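The Ramden Prize

The year I turned forty-one I entered the Ramden Prize for Short Travel Writing, which paid $700 and was open to anyone who had been somewhere.

I had been to Tusaton. Tusaton is a town of 1,714 people with a ferry landing, a bait store and a motel called the MacBrayne, where I spent two nights because the transmission went out on my car. I hadn't planned to write about it. But the rules said 1,000 words on "a place that changed you," and Tusaton had changed me by the price of a transmission, so I felt I qualified.

My first draft was angry. My wife read it at the kitchen counter, standing up, still in her coat.

"You're very hard on the soup," she said.

"It was bad soup."

"There are four paragraphs on it."

I took out the soup. That left me with the motel, the ferry, and a man named Booker Oyelaran, who owned the garage and had a way of looking at an engine as if it had confessed something to him in private. He was the best thing in the piece. I had him down as a philosopher. I gave him a line about how every road is a loan, which he never said. What he said was that the part was coming from Brulo and Brulo was slow.

I mailed it in, and in May a letter came telling me I was a finalist, along with everybody else who had stayed under the word limit. The finalists would be printed in the Ramden Quarterly. There would be a reading. The reading, for reasons of geography and somebody's brother-in-law, would be held at the MacBrayne Motel in Tusaton.

I thought about being sick that week. I practiced a cough. My wife said that if I didn't go she would go in my place and read the soup.

The Quarterly arrived a few days before we left. They had put me on page 2, right after the ads.
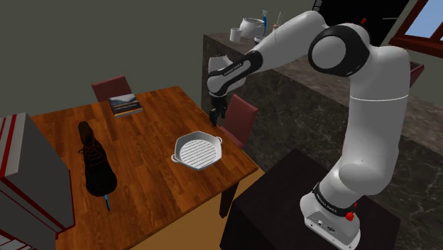
Simulated robot arm and wooden table. Computer rendering.

My wife said it was a handsome page. I said the type was small. She said I had been given the big half of the spread and should learn to take a compliment from a magazine, and then she read the garage part again and asked whether Mr. Oyelaran knew he was in it.

I said I had assumed he wasn't a subscriber.

The breakfast room of the MacBrayne had been set up with folding chairs, most of them taken. I hadn't understood that a literary event in Tusaton would be attended by Tusaton. The woman from the bait store was there. The ferry pilot was there, in a tie. In the front row, with a copy of the Quarterly rolled up in his fist like something you'd use on a dog, sat Booker Oyelaran.

A retired dentist went first, with a piece on Portugal. It was a good piece. I remember none of it. I was going through my pages with a pencil, trying to turn a philosopher back into a mechanic before the dentist got to Lisbon.

Then it was my turn, and I read. I skipped the part about the town having the look of a place that was waiting for a phone call. I skipped the motel carpet. With the cuts I came in at under three minutes, and at the end I had no choice but to read the line, because without the line there wasn't an end.

"Every road," I said, "is a loan."

People clapped. The ferry pilot nodded slowly, as if this squared with his own experience, although he doesn't use roads.

Afterward there was punch, and Booker Oyelaran came over with his magazine. Up close he was shorter than I'd written him.

"I don't remember saying that," he said.

I told him that memoir was a complicated form.

"No, it's good." He unrolled the magazine and looked at it again. He had underlined it in ballpoint. "I've been saying it to people all week. I had a fellow in yesterday with a bad axle and I said it to him and he paid cash."

I said I was glad.

"You got any others?"

I said I'd think about it. He wrote his number on the back of a napkin and told me he was mostly interested in brakes.

The dentist won the $700. On the drive home there was a noise from under the car, a kind of low ticking that got faster on the hills. My wife turned the radio off so we could both hear it.

"We could go back," she said. "He knows you now."

I turned the radio on again. By the county line I had come up with something about brakes, and I asked her to write it down before I lost it, and she wrote it on the napkin, under his number, without saying what she thought of it.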